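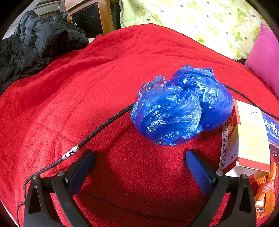

Braided black cable with a white printed label sleeve, on red cloth

Hanne Ásgeirsdóttir was a physical chemist known for her measurements of the electrical conductivity of dilute salt solutions. Most of her working life was spent at the Rulum Institute, where she ran the conductivity laboratory and wrote the series of records now called the Rulum notebooks.

Early life and training

Ásgeirsdóttir grew up in Huteo, the elder of two children. Her father repaired clocks and surveying instruments. She was first taught mathematics at home and later entered the technical school at Illés, where women could attend lectures but could not sit the final examination. She left without a degree and joined the Rulum Institute as an assistant in the balance room.

Conductivity work

Early readings at Rulum drifted during the day, and the fault had been put down to impure water. Ásgeirsdóttir traced most of the drift to the leads between the cell and the bridge, which picked up stray currents from the building's lighting circuit. She had the leads shortened and shielded, and moved the cell to a stone bench in the cellar. Her main series covers 196 solutions, each measured at eight concentrations. The results were published in two parts. The first part was criticised for giving no estimate of error, and this was supplied in the second.

The method was taken up at Illés but was slow to spread elsewhere, partly because the glass cells were hard to make. A simpler cell, designed by her sibling Steinar Ásgeirsdóttir, gave less precise results but could be cleaned without being taken apart.

Notebooks

The surviving notebooks contain up to 520 pages of readings, with sketches of apparatus and some drafts of letters. Several entries for April of her last year at Rulum are in another hand, which has not been identified. The notebooks passed to the Juvomer Library and were catalogued by subject, an arrangement that separated many readings from their calibration tables. A revised catalogue in date order was issued on 13 Jun 2024.

See also
Conductivity cell
Juvomer Library
Rulum Institute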